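Subject: Re: [Westuteo tenants] Storage unit between two leases?
From: Yurani Betancur
Date: 1st November

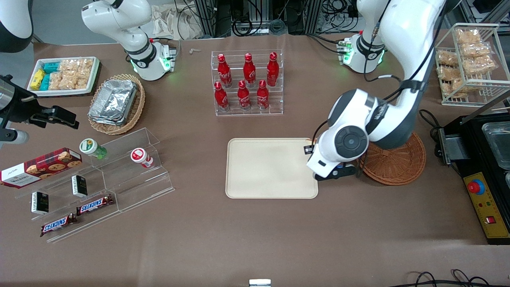 Dear Mercedes, dear all,

I was in the same situation in July, when my old lease ended 15 days before the new one started, so I can tell you how I managed it. I used Sendeo for the storage. They asked for a deposit of 300 dollars and gave it back after I returned the key. The unit was dry and I could enter every day until the evening, but the elevator is small, so please measure your sofa before you sign. Leave one open box for the things you need on the first night, and for small kitchen things take something with a low rim, like the beige tray with rounded corners, or a round woven basket like the wicker one on the brown table. I packed mine too deep and had to empty all of it to find the can opener.

For the truck I compared Grunimier and Bisht. Grunimier was cheaper on paper, but they count the stairs separately and our building has many of them. Bisht gave one price for everything and sent 2 people, who were careful with the mirror. They do not take plants — I carried these myself on the bus in three trips.

On Mercedes Mosquera's message:

> Hello neighbors, my lease ends before the new apartment is ready
> and I must put everything somewhere for two weeks. Does anybody
> know a storage place that does not ask for a full month? Also,
> did you need insurance for it? Zyanya Tapia told me it is
> required, but she moved from another city.
> Mercedes

About the full month: Sendeo does ask for it, I am sorry. I tried to discuss and they did not change. About the insurance: they wanted to see a paper. My renter's policy covered the unit, and the company sent me a letter by e-mail the next day. Please ask yours before you buy a new one at the desk.

Nattawut Sitthichai wrote to me that he still has nearly 300 feet of bubble wrap in his closet and would like to give it away. His door is the one next to the mail boxes. He prefers that you knock after dinner.

Kind regards,
Yurani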